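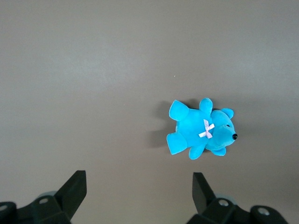
Notebook, 26th April — listing price checks, Relside units

Third pass at the question of whether the Praltent estimates are any use to us. Naveen Pandey wants an answer before we put them on the listing pages. My answer so far is "not on the two-bedrooms," but I'll write down what I did so he can pick holes in it.

What I had to work with: 543 closed sales in the export. The sales sheet on the Clirkier website says 600. I asked where the difference went and was told "cleaning." No list of what was cleaned out. If somebody dropped the sales that fitted badly then the accuracy number on that sheet means very little, and I'd like to see the missing rows before I repeat the number to a seller.

Method, same as last time. Take the estimate as it stood the day before the unit was listed, compare with the closing price, ignore anything in between. Last time I used the estimate from the day before closing and the results looked wonderful. Of course they did. The tool reads the asking price once the listing goes live and slides toward it. Gunhild Zoëga caught this by plotting the estimates week by week for one building, and you can see the jump on listing day in nearly every line. So the first pass is worthless and should not be quoted. I have crossed it out in the shared copy too.

Results, second method:

Detached houses, decent. Errors go both ways and I can't see a pattern by street.

Townhouses, fair, with a few bad ones on the Kaushik side where the lots are odd shapes. One of those has a shared driveway that the county record doesn't mention. No model is going to know that.

Two-bedroom condos, poor. Nearly all the misses are on the high side. That bothers me more than the size of the misses. A seller who sees a high number on our own page will hold us to it, and we'll spend the first month talking them down.

Possible causes, none proven:

1. Monthly fees. Relside raised its fees in December and the estimates didn't move at all. A buyer cares a lot about that. I don't think the tool has a field for it. Their support reply said fees are "considered," and when I asked how, I got the same sentence back.

2. Square footage. The developer's brochure counts the balcony, the county doesn't. I checked one unit with the laser and got the county figure. Should do more than one before I say anything about it outside this notebook.

3. Floor level. Ground floor units facing the loading dock get the same number as the ones upstairs. Gunhild thinks this is the main thing. I think it's the fees. We have not settled it, and with the handful of ground floor sales we have I doubt we can.

Tried a dumb comparison as well: last sale in the same building, nudged by the change in the county index, nothing else. On the condos it beat the paid tool. On houses it lost badly, as you'd expect. I don't want to make too much of this. It's one small market and I picked the buildings myself, partly because I know them.

Cost: the quote is $4000 for the year and another $500 for the page widget. Naveen says the widget brings in leads. Maybe. The lead count he showed me includes everyone who typed in an address, and I would bet a good share of those are neighbors being nosy. Has anybody followed one of these through to a signed listing? I asked for the names and will update if I get them.

Things I got wrong along the way, for the record. I had two sales entered twice under different unit numbers (a renumbering, old 2B is new 204). Fixed, no real effect. I also left in a transfer between family members at a silly price, which made the tool look worse than it is for about an hour. Out now. There may be others — anything well under the assessed value needs a look by hand before the next pass.

Next:

Get the missing rows, or a written reason for not having them.

Measure more Relside units. Ask the management office for floor plans first, it may save the trips.

Rerun the condos with fees added back in by hand, and again with ground floor left out. If one of those fixes the high bias then Gunhild and I can stop arguing.

Ask whether the widget can be set to show on houses only. Support said "yes, on the higher plan," with no price for the higher plan.

Until then nothing goes on the condo pages. Naveen has been told and isn't thrilled. He points out that every other office in town shows an estimate, and he's right, they do. I looked at three of them for the same corner unit and got three very different numbers.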